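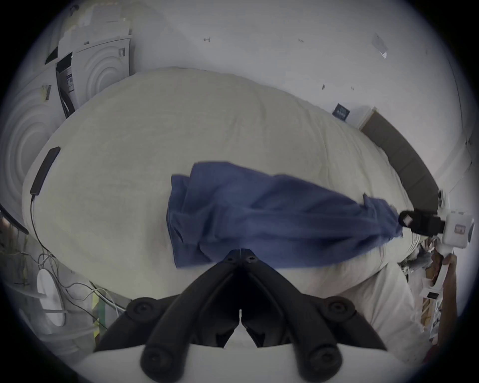

Gautier

Stasstead – The town's 23 registered guest houses will move to a single shared linen contract in April, under an agreement filed with the local trade office on Monday, December 30, 2024. The contract goes to Drastov, a commercial laundry based in Sisham, 14 miles to the south.

Under the present arrangement each guest house either washes its own bedding or pays a separate provider. Collection days differ from street to street, and charges are set by the bag. The new contract replaces this with a charge by dry weight, billed monthly, and two fixed collections a week.

The filing lists 657 beds across the participating properties. Each bed is allotted three full sets: one in use, one in storage and one in the wash. Guest houses may keep their own colored throws and blankets, but these must be bagged apart from white items and tagged with the property number. Untagged bags will be returned unwashed.

Drastov will process the Stasstead load on an existing line at its Sisham plant. White cotton will be washed at 160 degrees Fahrenheit and finished on a flatwork ironer. Dark and mixed fabrics will go through a separate low-temperature cycle and be tumble dried – they will come back folded but not pressed.

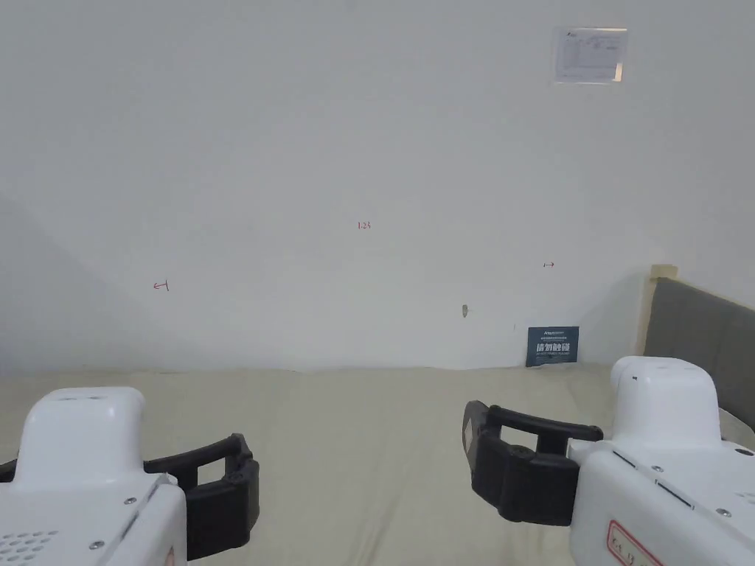
Stained items are to be treated once and rewashed. If the mark remains, the piece is set aside and reported to the guest house, which can take it back or have it replaced at the contract rate. Tears along a hem are repaired at no charge. Larger tears are counted as normal wear after 14 months of service and as damage before that.

The agreement also sets a minimum weekly volume of 400 pounds for the town as a whole. Should the total fall below that level in the off season, the shortfall is divided among the members according to bed count. Several smaller properties had asked for a seasonal exemption. The final text does not include one, although it allows a member to suspend service for up to eight weeks with written notice.

Prices are fixed for the first year and reviewed each April after that. Either side may end the contract with 90 days' notice. Tags and collection bags will be delivered to the guest houses before the first pickup, and a schedule by street will be posted at the trade office.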